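3.2 Workcell preparation and operating rules

All trials at the Platesstead and Triltlow sites were carried out under a common set of written rules, referred to here as the Sesau protocol. The protocol was adopted after an internal review found that the two sites had recorded grasp attempts under different conditions, and that results could not be compared without correction. Version 2 of the protocol took effect on May 16, 2023, and applies to every trial reported in this paper.

The protocol covers three areas: the state of the bin before a session, the conduct of the operator during a session, and the record kept afterward. Before a session, the operator checks that the bin is clamped to the table and that no cable on the arm can reach the bin wall at any point in the planned motion. Objects are placed by hand and may touch one another. They are not to be arranged in rows or turned to favor the gripper. An object that comes to rest on its side is left there.

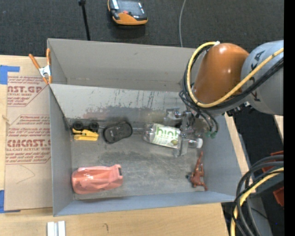
Figure 4. Workcell with bin, mixed objects and arm. A labeled plastic bottle is held by the gripper.

Object sets are required to mix shapes and surfaces. A set made up only of boxes, or only of rigid items, does not meet the protocol. Household goods and toys are both allowed, provided that each item has been weighed and entered in the object register kept by the site. Items weighing more than 800 g are excluded. The register used for this study lists 296 items, and any item that is cracked, leaking or missing a part is withdrawn until it has been inspected again.

During motion, the operator remains outside the marked floor area and keeps the stop control within reach. Reaching into the bin is permitted only after the arm has been halted and the halt has been confirmed on the operator display. A session is suspended after 10 failed grasps in a row, and the cause is entered in the log before work resumes. Wear on the bin floor does not by itself call for replacement, but new marks deeper than the surface finish must be reported.

Each attempt is stored with its start time, the object identifier and the outcome assigned by the operator. Outcomes are checked by a second reader using the Marinescu coding sheet, which separates a dropped object from one that was never held. Of the attempts recorded in October, 768 were read twice in this way. Attempts on which the two readers disagreed were kept in the data set and marked as unresolved, and they are left out of the success rates given in Section 4.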